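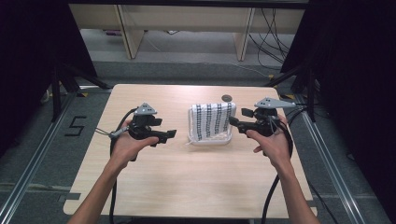 What do I do if the left gripper stops reporting its opening width halfway through a demonstration?

Stop the recording, put both grippers down on the table, and check the data plug on the left handle before you restart anything. Most of the time it has backed out a little. Push it in until it seats, wait for the width reading to come back on the laptop, and record the demonstration again from the beginning.

Help Desk > Student Projects > Surari Team > Ticket: left gripper width drops to zero

Status: Resolved
Opened by: Muammer Kocabaş
Component: hand-held grippers, left side
Project: Surari (towel folding, two arms)
3 comments

Problem as reported

We are recording towel demonstrations for the spring project. The left gripper works for the first part of a session and then the width value goes to zero and stays there. The jaws still open and close when I squeeze the handle, so the mechanism is fine. The right gripper is not affected. Position tracking on both sides keeps working the whole time.

The Patside recorder does not show a warning when this happens. It writes the zeros into the file and carries on. I only noticed when I played back a batch from February and saw that the left jaws never closed on the towel in the replay. We have over 1,000 demonstrations saved and I don't know yet how many are bad.

What I tried, in order

Restarted the recorder. The width came back, then dropped again a few minutes later.

Restarted the laptop. Same result.

Swapped the two USB ports. The fault stayed with the left gripper, so the port is not the cause.

Ran the calibration again with the jaws fully open and fully closed. Both values were normal.

Left the gripper lying still on the table for 30 minutes with the recorder running. No dropout at all.

Picked it up and turned my palm upward, the way I do when lifting a corner of the towel. It dropped out almost at once. I repeated this several times and it happened on most of them.

Comment 1 – lab support

Thanks for testing it at rest, that narrows it down. This sounds like the plug or the first few inches of the cable. When the handle turns over, the cable is pulled sideways at the connector. Please hold the handle still and move only the cable, and watch the reading. If it drops, try the spare Karaca cable from the parts drawer. Don't open the gripper body yet.

Comment 2 – Muammer Kocabaş

Moved only the cable and the reading dropped. Changed to the spare. It was better but I still got one dropout when I reached across to the far side of the table. The spare is shorter than the old one and goes tight there.

I added a loop of slack and fixed it to the handle with a strip of hook tape, so the pull goes on the tape and not on the plug. After that I recorded 35 demonstrations in a row with no dropout, including the ones with the palm turned up. The tape does get in the way of my little finger a bit.

I also wrote a short check that reads each file and flags it if the left width stays at zero while the left gripper is moving. It ran through the old batch overnight. The flagged files are in a folder called recheck. I have not deleted any of them.

One question – can the flagged files still be used for the right hand only?

Comment 3 – lab support

You could use them to test the tracking, but keep them out of the training set. Folding the towel takes both hands and the policy would learn from a left hand that never lets you know it has closed. Record those again when you have time. The project plan asks for 2,000 good demonstrations and the schedule still allows for that.

Please do the following from now on:

Check both plugs before the first recording and after every break.

Open and close each gripper once at the start of each file, so a missing reading is easy to find on playback.

Run your file check before you upload, while the table is still set up.

Label the old cable as faulty and put it in the return box. Please don't put it back in the drawer.

A longer cable is on order. The tape can stay on until it arrives. I have asked for a low-width warning in the recorder under a separate ticket, and you are copied on it.

Closing this one. Reopen it if the dropout comes back with the new cable.

Was this helpful? 6 people found this helpful

Related tickets

Tracking jumps when the grippers are close together
Recorder stops when the disk is full
Zerkby viewer plays the left and right sides swapped
How to name demonstration files before upload
Borrowing a second set of grippers for the open house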